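Plellell Residence Services Forum
Board: Shared Kitchens and Pantries
Topic: Revised procedure for double-basin sinks, comments invited

Posted by: Carrilho_Facilities
Status: Moderator

Residents and floor representatives are asked to review the revised procedure for washing up in the shared kitchens. It will take effect in March, and comments will be accepted in this topic until the end of the month before.

1. The left basin is to be used for washing. The right basin is to be used for rinsing only.
2. Food waste and packaging are not to be placed in either basin at any time.
3. Utensils are to be washed before bowls and plates.
4. Clean metalware is to be stacked on the counter to the left of the sink and put away by 6 p.m.
5. Plastic basins are the property of the kitchen and are not to be taken to private rooms.

The procedure applies to all 17 kitchens, including those in the Zarville annex.

Posted by: annex_rep_3
Status: Floor representative

Thank you for the draft. The annex supports items 1, 2 and 5 without change.

We would ask that item 4 be reconsidered. Many of our residents cook after 6 p.m., and the counter is then in use for a second round of dishes. A rule that is broken every evening will not be respected for long. We propose that clean items be put away by 10 a.m. the following day.

Posted by: Soton_House_Kitchen
Status: Floor representative

Soton House takes the opposite position on item 4. Our counters are narrow, and metalware left out overnight is in the way at breakfast. We would accept a later hour, but it should fall on the same day.

We also have a question about item 3. At present most residents put spoons and other small items into a bowl in the basin and leave them there to soak while they deal with the plates. Would this still be permitted?

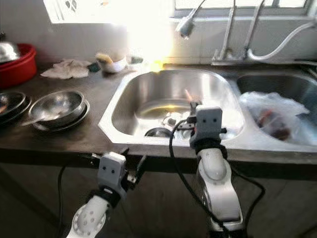

Posted by: pantry_records
Status: Resident

Item 2 is the part of the procedure that I would most like to see kept in its present wording. In the kitchen I use, the right basin is treated as a waiting area for anything that does not have a place. A plastic bag with something dark and reddish-brown inside it, sitting in the basin next to the dishes, is a fair example of what the rule should prevent. The next person cannot rinse there and does not know whether the contents are to be kept or thrown out. As a result, everything is done in the left basin, and item 1 fails as well. I would suggest one added sentence: "Any bag found in a basin may be discarded by the next user."

Posted by: annex_rep_3
Status: Floor representative

The annex cannot support the added sentence. Residents do thaw food in the sink, and some of it is expensive. A person who steps out to answer the door should not come back to find dinner in the trash. If thawing is to be prohibited, the procedure should say so plainly and should name a shelf in the refrigerator for the purpose.

Posted by: pantry_records
Status: Resident

I accept the point about notice. I do not accept that the sink is a suitable place to thaw food that other residents then have to work around. A marked shelf would satisfy me, and I withdraw the sentence on that condition.

Posted by: Carrilho_Facilities
Status: Moderator

The comments above have been noted. Our responses are as follows.

Soaking small items in a bowl is permitted under item 3, provided that the resident stays in the kitchen. The bowl must be emptied and washed at the end.

A thawing shelf will be marked in each refrigerator. The proposed sentence on discarding bags will not be adopted.

Item 4 remains open. The two positions are clear – same day or following morning – and other floors are asked to state a preference.

Posted by: level_two_east
Status: Floor representative

Level Two East prefers the same day, at 11 p.m. We further request that the stacking area be defined. Bowls and plates are now piled separately along the counter, with the larger basins behind them, and the piles spread until there is no room for a cutting board.

Posted by: Soton_House_Kitchen
Status: Floor representative

Soton House can agree to 11 p.m.

Posted by: annex_rep_3
Status: Floor representative

The annex maintains its objection, and asks that it be recorded with the final text.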